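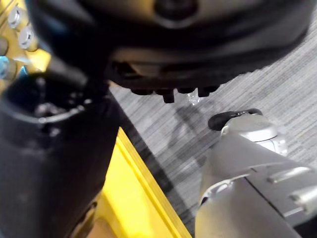

Black housing and yellow base plate, stores room, Nadmont depot.

Progress report to the Lambert Fund: Parts Sorting and Storage Project
Reporting period ending November

1. Purpose of this report

This report sets out the work carried out by the Darenar Equipment Library under the second stage of its grant from the Lambert Fund. It covers the sorting, packing and labelling of spare parts held at the Nadmont depot, the condition of the stores room, spending to date, and the work planned for the remaining months of the grant.

The Equipment Library lends and maintains light equipment for community groups across the district. Its stock of spare parts has grown through purchase, donation and the closing of the former Hukeck workshop, whose contents were transferred to Nadmont before the grant began. At the time of our application, much of that material had not been unpacked. Staff could not say with confidence what was held, and parts were at times ordered when suitable ones were already on site.

2. Summary of progress

The stocktake recorded 3,635 separate items. Of these, 919 have been sorted, matched to a catalogue entry and given a storage location. The remainder have been recorded by general type only and will be dealt with in the order described in section 6.

Progress was slower than forecast in the first part of the period. The transferred stock had been listed under the Hukeck numbering system, which does not follow the one in use at Nadmont, and a good deal of cross-checking was required before any labels could be printed. A conversion list has now been completed and the pace of work has improved. We expect to finish the sorting of covers and guards before the end of the grant, but fixings and small electrical items may need further time.

3. Moulded parts

Moulded plastic covers were given priority because they are bulky, awkward to stack and easily marked. Under the previous arrangement they were kept in mixed cartons with metal parts, and a number were found to be scratched or cracked along the edges. Those beyond use have been set aside for recycling.

The method now in place is simple. Each group of covers is brought to an open plastic tub on the floor, where there is room to lay the pieces out and compare them. Curved parts are placed side by side, facing the same way, so that differences in length and shape can be seen before a catalogue number is assigned. Boxed stock that belongs with them stays in its clear wrapping until it is checked against the list. The wrapping keeps out dust, and removing it too early was found to cause more work later.

Working at floor level was not part of the original plan, which assumed the use of benches. In practice the tubs can be filled where they stand and then moved to the shelving in one trip. Staff have asked that the arrangement continue, with kneeling mats provided, and management has agreed.

Some judgement is still required. Left and right versions of the same cover can look very much alike, and several had been paired wrongly in the old cartons. A short guide to telling them apart is being prepared and will be kept with the catalogue.

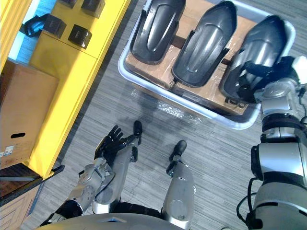
4. Storage and layout

The stores room has been rearranged so that sorted and unsorted stock are kept apart. Yellow shelving has been set aside for items that have been checked. Anything awaiting attention remains in tubs on the carpeted side of the room, where it can be reached without climbing or heavy lifting.

Heavier assemblies are stored separately from the covers. Those mounted on steel plates are to be kept low, with clear space on each side, and are not to be stacked. A revised floor plan has been drawn up and will be posted inside the door once the last of the shelving has been fixed to the wall.

Labelling follows a common pattern throughout. Each label shows the catalogue number, a short everyday name for the part, and the shelf or tub to which it should be returned. The everyday name was added at the request of borrowers, who often know what a part does but not what it is called in the catalogue.

Two matters remain unresolved. The lighting at the far end of the room is poor, and the numbers on smaller labels are hard to read late in the day. The door is also narrower than we would like, and the largest tubs must be turned on their side to pass through, so they can only be moved when empty. Quotes for improved lighting have been requested. No change to the door is proposed under this grant.

5. Spending

Spending in the period was within budget. The main costs were shelving, tubs, labels and additional staff hours. An amount of about $1,000 that had been set aside for workbenches has not been spent, for the reasons given in section 3. We ask the Fund's approval to apply this sum to lighting and kneeling mats, and would be pleased to supply the quotes in support of that request.

Freight charges for the last of the Hukeck stock were paid from the Library's own funds and are not claimed here.

6. Work planned for the next period

The following work is planned, in the order shown:

Finish matching the moulded covers and guards, and move the checked items to the shelving.
Sort brackets, hinges and other metal parts, using the conversion list.
Record all boxed stock, opening wrapped cartons only where the outside label is missing or in doubt.
Issue the guide to left and right covers.
Enter all storage locations in the lending catalogue, so that front counter staff can find a part without a visit to the stores room.
Review the method with staff and report the results to the Fund.

The catalogue work depends on a software update that has been delayed once already. Should it be delayed again, a printed list will be kept at the counter in the meantime – this is not ideal, but it would allow the benefit of the sorting to be felt by borrowers without further waiting.

7. Risks

The chief risk is the volume of unsorted material. If further donations were accepted at the usual rate, gains made in the period could be lost. The Library has therefore paused donations of spare parts until the covers and metal parts are complete. Groups wishing to donate are being asked to keep their items for now and to send us a written list.

A second risk is that sorted stock may be returned to the wrong place once the room is in regular use. Return locations on the labels should help, and a monthly check of a small number of shelves will begin after the catalogue is updated.

8. Questions raised by the Fund

The Fund put a question to us following our previous report. It is set out below with our reply. 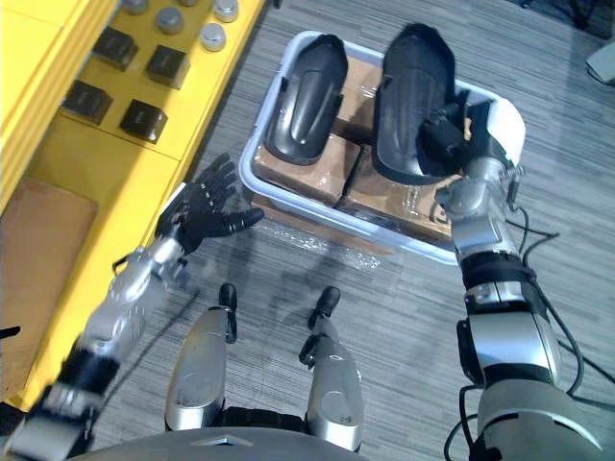

Will parts be available to borrowers while the sorting is still under way?

Borrowers may request any part that has been matched and given a storage location. Requests for unsorted items will be noted and the borrower contacted when that group of parts is reached. Where equipment is out of service for want of a part, staff will search the unsorted tubs on request, and these searches are given priority over routine sorting.

A further report will be provided at the end of the next period, together with a full statement of spending and the completed floor plan.

Submitted by the Darenar Equipment Library, Nadmont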